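Rornen Stusdale Floor Paint, Shade 1464 (Pale Gray)

By Kadri Kütt
Sunday, October 28, 2018
6 min read

I get more emails about this paint than anything else in the shop, so I've finally rewritten the page with everything I know. Stusdale is a water-based floor paint for indoor concrete and old plywood, made by Rornen, and 1464 is the shade I keep on the shelf all year. The others I can order in (charcoal, brick, a green I'm very fond of and sell maybe twice a year), but 1464 is the one people drive over for.

I used it on my own back room in March. The room is 400 square feet and had a brown concrete floor that swallowed every bit of light you put in there. I'd drop a black screw and it was gone for good! After the second coat I stood in the doorway feeling pretty pleased with myself, and then I went and moved all the shelves back in too early, which I'll get to.

What you get

One can, one gallon, $47. A can covers 200 square feet with one coat on a floor that's been primed or painted before. Bare concrete drinks more of it, and how much more depends entirely on your concrete, so if yours has never been painted, talk to me before you order. You may be better off with a can of Mabuza primer underneath and fewer cans of the expensive stuff on top.

There's no stirring stick in the box and no tray. Ask and I'll throw in a stick.

The color

On the card 1464 looks like plain light gray. On a floor it's a shifty thing. Where the light hits, it goes nearly white, and over on the shaded side it cools off and turns a little blue. I love that about it, but if you have your heart set on a warm floor you won't like it, and I'd rather sell you something else. My sister-in-law wanted it to match cream kitchen cabinets and I talked her out of it in the parking lot.

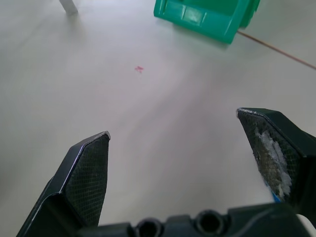
Shade 1464 with light running across it. Note how much cooler it gets toward the left.

People ask if it's shiny. I'd call it a low sheen. You get a soft glow when there's a window or a lamp at the side, and straight down it looks fairly flat. Rornen sells a gloss topcoat to go over it and I don't carry that, because I tried it and every footprint showed up like a fingerprint on a phone.

Getting the floor ready

This is the boring bit and also the whole job, sorry. Sweep, vacuum, then wash with a degreaser and rinse it twice. I use Restari cleaner, the one in the flat bottle, though any decent degreaser will do. If water beads up on the floor after you've rinsed, there's still something on there (old wax, oil, mystery garage goo) and the paint will peel right where it beaded.

Fill cracks before you wash, and sand the filler down so you can't feel it with your palm. Pale paint with light coming across it shows every lump. I missed one ridge near my back door and I look at it every single day.

Then let the floor dry, properly, with a fan on if you have one. Concrete holds on to water much longer than it looks. Tape a square of plastic down overnight and check under it in the morning. If it's damp under there, wait and try again.

Putting it on

Cut in along the walls with a brush, then roll. A short-nap roller gives the smoothest finish, and a cheap one will shed fuzz into the paint that you'll be picking out on your knees. Work in strips toward the door and keep the edge wet as you go, otherwise you'll see a line where one strip dried before you got back to it.

Thin coats! I know it's tempting to load the roller and be done. Two thin coats look better than one thick one and they wear better too. Leave it overnight between coats. You can walk on the second coat in socks the next day.

Furniture is another story. Give it a full week before anything heavy goes back, and longer if the room is cold. I gave it three days, and my metal shelf feet pulled up four neat little circles when I shifted them. They touched up fine with leftover paint, but that's why I tell everybody to hold back a jam jar's worth.

Living with it

It's a pale floor, so you will see dirt. Dust doesn't bother me much (it's close enough to the same color), but mud, coffee grounds and dark lint all stand out. I sweep most evenings and mop on weekends with warm water and a small squirt of dish soap. Skip the scrubbing powder. It leaves dull patches.

Rubber is the one to watch. Some rubber-backed mats and black casters leave a yellowish mark on light floor paint if they sit in one spot for months, and no cleaner I own will lift it. Felt pads under chair legs, a woven mat by the door, and you're fine.

What I wouldn't use it on

Outdoor steps, anywhere a hot car tire parks, shower floors, and glazed tile. It isn't made for any of those, and Rornen says so on the can in type so tiny I'm repeating it here. A smooth painted floor is also slippery when wet. For a laundry room I'd stir in the fine grit additive, which does take away some of that smooth look but you'll thank me with an armful of wet towels.

Ordering

For a room like mine (400 square feet, two coats, already primed) you want four cans. Buy them together, and pour them into one big bucket before you start so the color comes out even from wall to wall. Pickup at the counter is easiest. I do ship, but not in freezing weather, as frozen paint goes lumpy and never comes back. Unopened cans can be returned whenever. Opened ones are yours, I'm afraid.

If you're between this and a darker gray, come by and borrow the big sample boards. Put one down flat on your floor, leave it there for a day, and look at it morning and evening. The little paper chips are hopeless for this.

Comments

Nomvula Mokgethi
Did our basement with 1464 over the summer and it's SO much brighter down there. You're right about the blue, my husband swore they'd mixed it wrong until we turned the other lamp on.

Siyabonga Coetzee
Can it go over old floor paint that's flaking in a couple of places? Don't know the brand, it was here when we moved in.

Kadri Kütt
Siyabonga, scrape the flaky parts back until the edges hold, sand the whole thing lightly, and spot prime. If you can lift the old stuff with packing tape anywhere else, it all needs to come off.

Unathi Swanepoel
I ignored the mat advice and have a lovely yellow rectangle by the dryer. Going to repaint that corner. Does one can keep once it's open?

Kadri Kütt
Oh no! Yes, it keeps if the lid's on tight and it stays indoors. Strain it before you use it.

Naledi Hlongwane
More love for the green please. I'm one of the two.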